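From: Joscha Sperling
To: sundusine-users
Subject: Re: [sundusine] fingers drifting apart in demos, and a moan about closing

Elfriede Steinbach wrote:

> We have 47 demos of the board task and the trained policy still does
> the same daft thing. It comes down nicely, gets both fingers where you
> would want them, and then hangs there as if it had forgotten why it
> came into the room. Torben thinks we need 500 demos. I think Torben
> should be the one to record them, in that case.
>
> Is it the data or is it us? We all hold the gripper a bit differently
> and Eduard closes it like a man testing a peach.
>
> Elfriede

Hello Elfriede, hello list,

It's you. I say that fondly, having spent most of July being the same problem at our end.

We went through our own recordings for the Ralano bench last month and the culprit was dithering. When you hold the gripper yourself you look at the work with your own eyes, from up above, and you stop to think. You don't notice the stopping. The recording does, and the policy learns that a thoughtful pause with the fingers wide open is part of the job. Ours had picked up Anneliese's pause in particular, which she denies.

Have a look at what the gripper itself sees during one of those pauses. Fingers apart, bare table between them, the corner of the brown board off to the upper left and a bit of shadow:

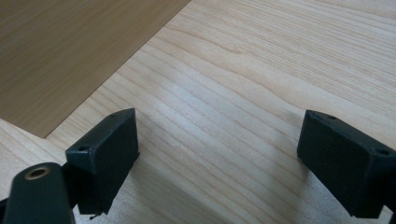 What we changed, in the order we changed it

1. Decide before you pick the thing up. Whoever is recording says out loud which edge they are going for. It feels silly for the first morning and then it stops feeling like anything.

2. Trim the dithering. I wrote a small script that drops stretches where neither the hand nor the finger opening changes. It is called Flangate, for reasons that made sense at the time. Be gentle with the threshold: my first attempt also ate the slow part of every approach, and the arm arrived at the table with some enthusiasm.

3. One closing speed per task. We don't much care which, as long as Eduard and the rest of you agree on it. We close over two seconds and hold for a moment before lifting.

4. Start from different places, but look at the board while you do it. If it sits in the corner of the view in every recording, that is where the policy will expect to find it for evermore.

We threw out the worst of the old set and recorded again with 4 people taking turns. The hanging about has mostly gone. It now has a new habit of nudging the board before gripping it, which I am fairly sure is mine.

On Torben's 500: more of the same pause will give you a very well-rehearsed pause. I'd fix the first 47 and then see how you feel. He is welcome to argue, he usually does.

Could you send me a couple of the bad recordings, with the finger opening logged if you have it? Two will do. Please don't put them on the list, the last time somebody did that my inbox took the afternoon off.

The script is in the usual place under tools. The readme is wrong about the second option, it wants seconds and not frames.

Joscha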